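Print this page | E-mail this page

Equipment planning meeting - minutes

Present: workshop lead, two technicians, purchasing, the data lead and the office manager (minutes). Apologies from the software side, who sent comments by e-mail.

1. Minutes of the previous meeting

Agreed with one change. The item on shelving should say "deferred", not "refused".

2. Hand-held grippers

The workshop lead went through the state of the current set. The pivots on the linkage arms are the parts we check most often, and the finger pads are the parts we replace most often. Purchasing asked whether pads could be bought ahead. Rostami will supply them in packs but will not hold a price beyond August.

The data lead wants sock handling kept as the main task until the new grippers are in, so that old and new tools can be compared on the same work. White socks stay on the list, with two grippers on one sock where the task sheet asks for it.

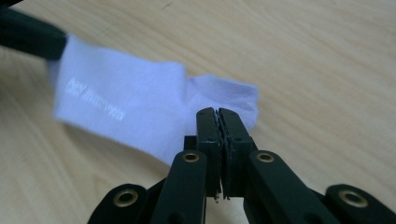
3. Quotes for new grippers

Two quotes were in. Follari came to 3,000 for the set, with brass bushings at the pivots and spare pads included. Tandton came to 2,371, without spares and with a longer wait for delivery. Once pads are added the gap is small - purchasing thought roughly 3,000 for Tandton as well, depending on carriage.

The technicians preferred Follari as the screws are the same size as on the present tools. The software side had asked by e-mail that the finger length should not change, and both firms have confirmed this in writing.

Agreed: order from Follari, subject to the delivery date being put on the order form.
Action: purchasing.

4. Socks and other textiles

The stock of socks needs topping up. Plain colours are easiest to replace, but the data lead asked for pale shades to be kept in as well as white, and for some pairs with printed lettering. The pale lavender ones are to be used on the light wooden table, same as the white.

It was asked whether darker socks should be bought now. Left until the next budget round. The cost is minor but storage is short, and the item on shelving is still open (see 1).

Action: data lead to send a list of colours and sizes to purchasing.

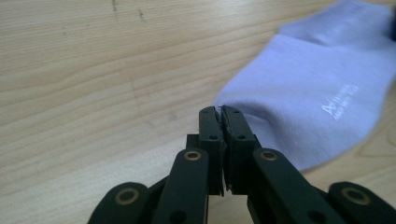
Handling and Tools Group, Cellton site

5. Table tops

One technician proposed a second top in a different finish. The workshop lead would like a price for a wooden one and a plain white one before deciding. No money set aside at this stage.
Action: technicians to get prices.

6. Any other business

Cupboard keys to be signed for. The spare charger is back from repair.

Next meeting at 10.30 am in the small meeting room, date to be sent round.

Filed under: Minutes / Equipment and purchasing

Comments (3)

toolstore2: Does the Follari price include VAT? The last one didn't and we had to go back for approval.

Purchasing: It is before VAT, same as the Tandton one. I will put both figures on the form.

benchside: Please can the old pads be kept when the new ones go on. We still use them for fitting tests.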